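# Zavitz Street pharmacy is staying open after all

October 19, 2026

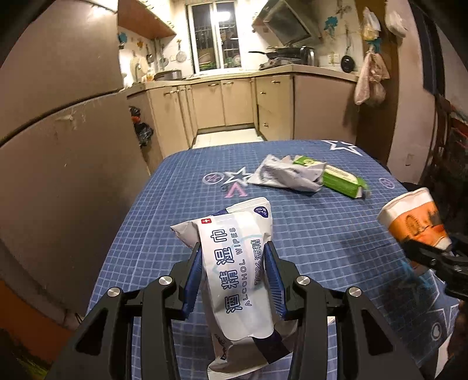
*Alcohol wipes, the 75% kind, over a blue patterned tablecloth.*

Good news for everyone on the east side of Dranddale — the little pharmacy on Zavitz Street isn't closing. I stopped in this morning for cough drops and the "last weeks" sign was gone from the door, so of course I had to ask.

Rosalía Gallardo, who has run the place since before I moved here, told me she signed a new lease last night. It runs for three years. The building changed hands in February and the new landlord, Negri Properties, had wanted to turn the whole ground floor into one big unit. That plan got dropped over the summer (the back wall is holding up more of the building than they'd hoped, from what I hear), and after that the two sides started talking again.

"I had boxes packed," Rosalía told me. "I'd already given away my good stool." If you're the person who has the good stool, she would like it back, please!

You probably remember the petition that sat by the register at the Ukell bakery. It ended up with 472 names on it, and I know for a fact that one of them is my mother's and that she doesn't even live in Dranddale. I asked Negri Properties if the signatures made any difference and got a short email back saying the company was "pleased to continue with a valued tenant." Make of that what you like.

So what changes? Not much, and I'm glad. The rent is going up, though Rosalía wouldn't say by how much, and I didn't push. She's going to close an hour earlier on weekday evenings and open through lunch, which she never used to do. Prescriptions that were moved over to the big store by the highway can come back, but you have to ask for that yourself. Call or walk in with your name and date of birth and she'll handle the rest. Give it 2 working days.

The shelves look pretty bare right now. She'd stopped reordering back when she thought she was leaving, and the first deliveries won't show up until later this week. Bandages, wipes, cold medicine and that kind of everyday stuff come first. The greeting cards are coming back too. The foot care aisle will be smaller, and the perfume case is gone for good — I don't think anyone had bought from it in years, but I'll miss looking at it.

Flu shots start up again as soon as the new fridge is in. No appointment needed, and she's asking people to wear short sleeves under their coats so the line moves faster. The bus stop out front is still shut for the sidewalk work, so if you're riding in, get off at the library and walk back two blocks.

I bought my cough drops, and a second bag I didn't need. The new hours are taped up inside the door, in purple marker.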